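Speaker notes – licensed merchandise session, April 29, 2020

Slide 1. Title

Skip the welcome, they've had two already. Start with the question on the slide: who in this room has bought something marked "limited edition" and later found out how many were made? Wait. Hardly any hands, I expect. Move on.

Slide 2. What "official" means

A license means somebody paid for the right to print a name or a face on a product. It says the name was used with permission. It doesn't say the thing is well made, and it doesn't say it will hold its price. Sellers let those ideas run together because it helps them.

Read out the Wilimeo product text, slowly. "Authentic collectible, guaranteed genuine." Genuine what? It's a mug.

Slide 3. The numbers on the box

Veletti put out a boxed figure in August with a numbered card inside. The card says 850. Good, that's a number. Then the same figure came out with a different jacket, and that one had 850 too, and so on through 5 jackets. Let them do the math. Each card is true on its own. I still felt had, and I only bought one.

Ask: would you have paid the same price if the total had been on the lid?

Slide 4. Shop copy

Keep this one short, I always run over here.

– Dimensions given for the box and not for the item. Check which.
– "Ages 14 and up" on something no child would want. Usually means it was never tested as a toy.
– "Ships worldwide" with no postage shown until the last page.
– "While supplies last." Hagedorn has had that line up on the same lunch tin for seven years. Supplies are lasting fine.

If anyone from Hagedorn is in, be polite. The tin itself is decent. The latch on mine still closes.

Slide 5. Resale

People will bring up the one piece that sold for a silly amount. Ask what the other pieces from that line sold for. I followed 18 listings from the Pulance range until they closed. Nearly all went for less than the shop price, and that's before fees. Small sample, say so. I'd still like to see the person selling these as an investment show me a bigger one.

Don't get pulled into grading services. That's another talk and I don't have kind things to say.

Slide 6. Fabric goods

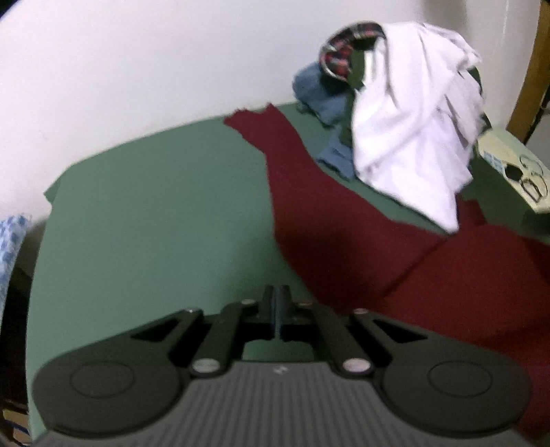 Clothing and blankets are where licensing gets laziest, and shoppers give it the easiest ride. A tin has to be shaped and printed. A throw with a character's name on the tag can be any throw. Look at the plaid in red, black and white on the green there, and tell me what a brand could add to it besides a tag and a higher price. Same goes for the plain dark red cloth next to it on the slide. If I put a movie title on the label, some shop would call it "inspired by." Ask the seller what is woven or printed into the item itself. If the answer is "it comes in a themed bag," you're buying a bag.

Pause for questions here if we're on time. If not, go straight on.

Slide 7. What I do now

I buy the thing if I'd want it with the name sanded off. I read the return terms first, the whole page. I keep the box only if I have room for the box.

I've broken all of this myself and I own the mug.

Questions

Likely one: "Aren't you just taking the fun out of it?" Maybe. I enjoy this stuff, I have shelves of it. I'd like the product page to tell me what I'm getting before I pay.

Other likely one: fakes. Say I can't judge a piece from a phone photo, and please don't hand me one at the break.

Clicker goes back to the front desk.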